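Okay, notes for me, slides 1 through 14. Slow down on the pricing part. Drink some water.

Opening: hi everybody, thanks for coming back in after the coffee. I'm going to talk about the Prekilik kit, what you get for your money, what I liked, what drove me a little nuts. I don't work for the people who make it and I don't get a cut. We rented one in August, we used it for small-parts packing and kitting, and I have opinions!

Who it's for (keep this short). If you run a small warehouse or a repair shop and you've got bins that need filling all day long, you've probably had a sales call from Dravlow already. Dravlow sells the kit, Evotbridge does the software, and Wogan is the reseller we went through. Three companies, one support line, and I'll come back to the support line because oh boy.

What shows up. Crates, cables, a tablet, a binder. The binder is good. Read the binder before you call anyone. We skipped the chapter on cable slack and lost most of a morning to it (pause here, people usually laugh because they've done the same thing).

Setup took us 10 hours from opening the first crate to the first real pick. The sales sheet says you can do it in an afternoon, and maybe you can if your floor is clear and your network person likes you. Ours was busy.

Next slides, let them look for a second before talking.

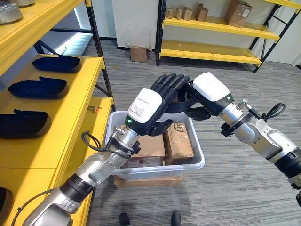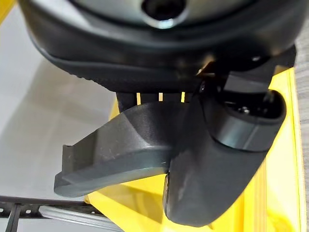 Hands at the tote, and the finger gripper close up over the yellow tray.

So, hands versus fingers. The kit lets you go either way and this is the question I get most. My take: the full hands are lovely for boxes, and I'd pick them for anything you'd naturally grab with two hands yourself. They also cost more and they take longer to teach. The finger gripper is the workhorse. Look at the scuffs on the fingers, those parts are meant to get used, and the pads are a wear item in the price list, so budget for spares.

Teaching a new task. You show it, you correct it, you show it again. We recorded 80 demonstrations for our first task before I'd leave it alone with a tote, and the second one went a lot faster, mostly because we'd gotten better at being consistent. Tip for the room: pick one person to do all the demos for a task. When we mixed people it got kind of wishy-washy about where to put things down.

Money slide. Rental through Wogan is $3000 a month for the package we had, training included, spare pads not included. Do NOT get dragged into a lease-versus-buy debate here, send them to the handout.

Support line. First call, 59 minutes on hold. I wrote it down. After that they gave us a direct contact at Evotbridge and everything got better, same-day answers, even a remote fix while I was eating lunch. So ask for the direct contact up front, get it in the contract if you can.

What I'd change: quieter fans, a tablet that doesn't log you out every time you set it down, and a plain English error list. "Pose fault, retry" is not helping me at 7 in the morning.

Would I rent it again? Yeah, for kitting, I would. For mixed returns, with the torn boxes and stuff in bags, I'd wait a version or two. If somebody in here has tried it on bags please come find me, I'd love to compare.

Questions. If it's quiet, bring up floor space, that always gets them going.

Contact: see the handout | © All rights reserved | Back to top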